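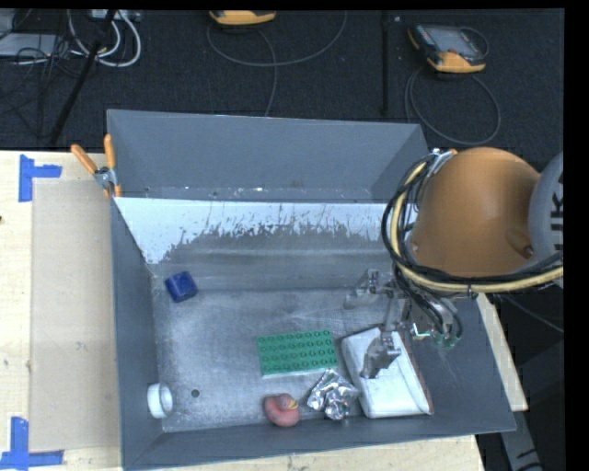

Andham Home & Kitchen Help > Baking

How do I keep sourdough going when I only bake twice a month?

Asked by Tsehay Araya
1,141 views

Hi everyone, long-time reader and first-time asker, so please be gentle with me. My neighbor gave me a jar of starter when I moved to Valport last June, and it has been a lovely thing to have in the house. For the first few months I baked every weekend and fed the starter every single day, and it doubled like clockwork and smelled a bit like yogurt and green apples.

Then my hours changed at work and now I bake maybe two loaves a month. I feel terrible throwing away so much flour in between. I tried putting the jar in the fridge and leaving it, but when I took it out after three weeks there was a dark gray liquid on top and it smelled like nail polish remover. I poured the liquid off, fed it once, made my usual dough the next morning, and got a very flat, very sour loaf that my family ate with soup and a lot of kindness.

Is the starter dying? Should I ask my neighbor for a fresh jar? I would be a little embarrassed to do that. I use plain all-purpose flour and tap water, and my kitchen runs cool, if any of that matters.

3 answers

Obed Dramani
Accepted answer

Don't bother your neighbor yet, Tsehay, your starter is only hungry. The liquid is called hooch and it shows up when the yeast and bacteria have eaten what you gave them. You can pour it off or stir it in. I stir it in if I want a more sour loaf, and pour it off the rest of the time. The nail polish smell goes along with it and should fade after a couple of good feedings.

I think your trouble was the single feeding. After three weeks in the cold, one meal isn't going to do it, especially in a cool kitchen. What I do (and I bake about as often as you do) is take the jar out two days before I want to mix dough. I keep a spoonful, toss the rest, and feed it 50 grams of flour and 50 grams of water. Then I do that again that night, and again the next morning. By the third feeding it's usually doubling in six to eight hours, and that's when I use it. If it's still sluggish I give it another day and we have toast from the store, no harm done.

For the weeks in between, keep much less of it! I used to have a great big crock on the counter and was throwing out a cup of flour a day, which my wife pointed out more than once. Now I keep 2 tablespoons in an old jam jar. I feed it, let it sit out for an hour, and put it in the fridge with the lid resting loosely on top. Try making that feeding on the stiff side, more flour than water, so it feels like soft dough. It gets through its food more slowly that way and you'll see less hooch.

One caution. Gray liquid is fine, but if you ever see pink or orange streaks, or anything fuzzy, throw the whole thing out and wash the jar well. Then you really do get to go knock on your neighbor's door, and I expect she'd be delighted.

Isamu Kinoshita

Agree with Obed. I'd add a little rye or whole wheat to the wake-up feedings, even a teaspoon helps mine. Also put the jar in the oven with just the light on, if your kitchen is cool. Please put a note on the oven door. I baked a jar once.

Murali Menon

You could dry some as a backup. Spread it thin on parchment, leave it out till it snaps, then crumble it into an envelope. I have one in the cupboard from before we left Vosley and it came back to life after four days of feeding. Not sure about the tap water question, mine is fine from the tap but my sister lets hers stand overnight.

Comment from Tsehay Araya

Thank you all so much! I did three feedings as Obed said, with a bit of rye in the last two, and it climbed right up to the lid by suppertime. The loaf is rising now. I've also dried a little on parchment and will tuck it away in the cupboard with the spices. Isamu, the note is on the oven.

Comment from Obed Dramani

Wonderful news. Let it cool before you cut it, if you can stand to wait. I never can.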